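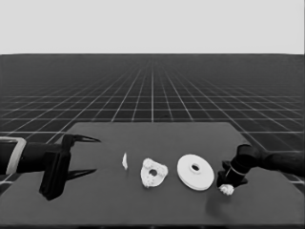
画像:投稿者提供(Aitana Montoya)

カテゴリ:自作・工作 > ロボット・自動化 > シミュレーション
キーワードを入力 検索 詳細条件

シミュレーターで動く双腕の部品移動が、実機だと中央で止まります

Aitana Montoya

共同工房で双腕の組み付け台を作っています。左が平行グリッパー、右が下向きの円筒形の工具です。やりたいのは、白い小物部品を台の上で拾って、穴のあいた円板のところへ寄せるだけの単純な作業です。制御はKumenというソフトで、シミュレーターも同じソフトに付いているものを使っています。

画像はシミュレーター側の画面です。台の上に部品が横に並んでいて、右の工具の先に白い小さい塊があります。左はグリッパーを開いた状態です。

シミュレーターでは最後まで通ります。ところが同じ手順を実機に流すと、左腕が中央に寄ったあたりで「到達不可」のエラーになり、そのまま止まります。エラー番号は441です。右腕だけ、左腕だけで動かすと出ません。両方を動かしたときだけ出ます。

試したことは次のとおりです。
・左腕の原点合わせをやり直した
・速度を半分に落とした
・部品を全部どけて空動作させた(同じところで止まる)
・ソフトを3月に出た版に上げた

左右の台座の間隔は923ミリで、これは設計図の値です。シミュレーターにも同じ値を入れています。腕の故障でしょうか。それとも設定でしょうか。工房の腕なので、あまり分解はしたくないです。

Henok Gebremichael

441はうちでも出ました。電源を入れ直したら直りました。電源が弱いのかもしれません。大きい電源に替えてみてはどうでしょう。

Abenezer Jemal

空動作でも同じ位置で止まるなら、電源より台座の位置を先に見たほうがいいと思います。

923ミリは設計図の値とのことですが、実物は測りましたか。木の天板に穴をあけて台座を付けた場合、けっこうずれます。私が自宅の台を作ったときは、設計図より11ミリ広くなっていました。片腕だけなら自分の台座が基準なので、間隔の誤差は関係ありません。両腕を同時に動かす手順では、左右とも共通の座標に直してから目標を計算するので、そこで初めて誤差が出ます。症状と合っています。

測り方ですが、台座の外側どうしではなく、第一関節の回転中心どうしで測ってください。外側だと取り付け板の分が入ります。中心が分かりにくければ、両方の台座の同じ側の端から端までを測れば、板が同じ形なら中心間と同じ値になります。

測った値は、シミュレーターの設定と実機の設定の両方に入れます。Kumenはこの二つが別のファイルで、片方を直しても、もう片方には反映されません。私はこれで一晩つぶしました。

もう一つ、左腕の手首の角度です。グリッパーを横に向けたまま中央まで伸ばすと、腕がほとんど伸びきります。シミュレーター側で関節の可動範囲が初期値のままだと、実機より広く取られていることがあります。左腕の第三関節の上限と下限を、実機の値と見比べてください。狭いほうに合わせておけば、シミュレーターでも同じところで止まるようになるはずで、そのほうが原因を追いやすいです。

それでもだめなら、円板の位置を左腕側に少し寄せてください。わざわざ真ん中に置く必要はないと思います。

測るときと台座に触るときは、非常停止を押してからにしてください。エラーで止まっている腕は、解除した瞬間に続きを始める場合があります。

Aitana Montoya(投稿者)

ありがとうございます。電源の入れ直しは前にもやっていて、うちでは変わりませんでした。

回転中心どうしで測ったら、実物のほうが広かったです。左の台座の穴を一度あけ直していたのを忘れていました。実機の設定ファイルには、さらに古い値が入っていました。両方を測った値にそろえたら441は出なくなり、空動作は最後まで通りました。

第三関節の範囲もシミュレーター側が初期値のままだったので、実機に合わせました。

部品を置いての動作はこれからです。小さいかけらのような部品は、実機のグリッパーだと爪の先が滑ってつかみ損ねることがあります。爪に薄いゴムを貼るつもりですが、厚みの分は設定に入れたほうがいいですか。

Abenezer Jemal

薄いゴムなら、閉じ幅だけ直せば足ります。爪の長さは変わらないので、先端位置はそのままで大丈夫です。貼るのは内側だけにして、先端から少し引っ込めてください。先まで貼ると、台をこすったときにめくれます。両面テープは最大3回くらい貼り直すと弱くなるので、そうなったら新しいものに替えてください。

Maximiliano Villalobos

便乗ですみません。実機側の設定ファイルはどこにありますか。メニューを探しても見つかりません。

Abenezer Jemal

メニューからは開けません。プロジェクトのフォルダの中に「Andon」というフォルダがあり、その中です。書き換える前にコピーを取っておいてください。保存したあと、ソフトを再起動しないと読み込まれません。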